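4.3 Transferring liquid between beakers

Read section 4.2 (Laying the bench cloth) before starting. The steps below apply to the small clear beakers in the Drutley glassware set, part no. 1325.

1. Spread the black cloth over the table and smooth out any large folds where the glassware will stand. Slight creases are acceptable.

2. Set the receiving beaker upright on a level part of the cloth. Check that it does not rock.

3. Fill the source beaker to no more than half its height. Wipe the outside dry.

4. Lift the source beaker clear of the cloth and bring it over the receiving beaker. Keep the rims close together -- a long drop causes splashing.

5. Tilt slowly until the liquid reaches the rim, then hold that angle.

Small clear beakers over the black cloth

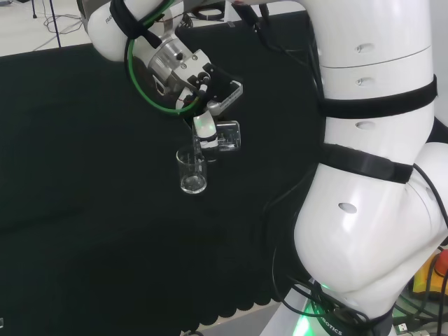
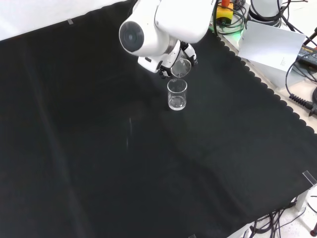 6. When the flow stops, keep the source beaker tilted until the last drop has left the rim. Return it to upright before moving it sideways.

7. Read the level in the receiving beaker at eye height. Record it on form 2059.

CAUTION: Do not pour liquids hotter than 50 degrees C with this set. Discard any beaker with a chipped rim.

NOTE: Clear liquid is hard to see against clear glass. The dark cloth makes the surface line easier to find, but reflections from overhead lamps can be mistaken for it. Move the lamp -- not the beaker -- if the line is in doubt.

8. Blot spills at once. Replace the cloth if it is soaked through.

Corrections to this section: Sohail Rajput, Brimside. Revised 24 November 2024.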